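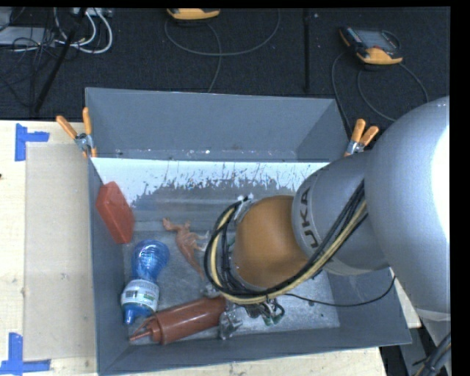 *A gray bin on a wooden tabletop, seen from above.*

## About Kolev Language School

Kolev is a small evening school for adults in Gravley. We teach English, Bulgarian and Amharic to people who work in the daytime and have maybe two free evenings in the week. The school was opened by Mesfin Ayele, who came to Gravley with good grammar and very little courage on the telephone. He still teaches the Monday beginners group.

In the first January we had 18 students and one rented room over the bakery on Tuline Street. Today we have 212 students, and four classrooms in the same building. The bakery is still downstairs, so the evening groups often smell bread during the dictation.

### How we teach

A course is 46 lessons, each one 90 minutes. Groups are not bigger than nine persons. We speak a lot and we read short texts from daily life: a letter from the landlord, a bus timetable, a work contract. Homework is given every week and the teacher corrects it by hand.

We do not promise that you will speak perfectly after one year. Most students can, after the first course, make an appointment with a doctor and understand the answer.

### Our library

We lend 462 books, many with audio. Students of our second school in Plilstead can also order them, and they arrive with the teacher on Thursday. Please return the books without pencil marks.

### Visit us

You can sit in one lesson free of charge before you decide. Write to the office or come to the second floor between 4 and 8 p.m. The door is heavy, please push it strongly.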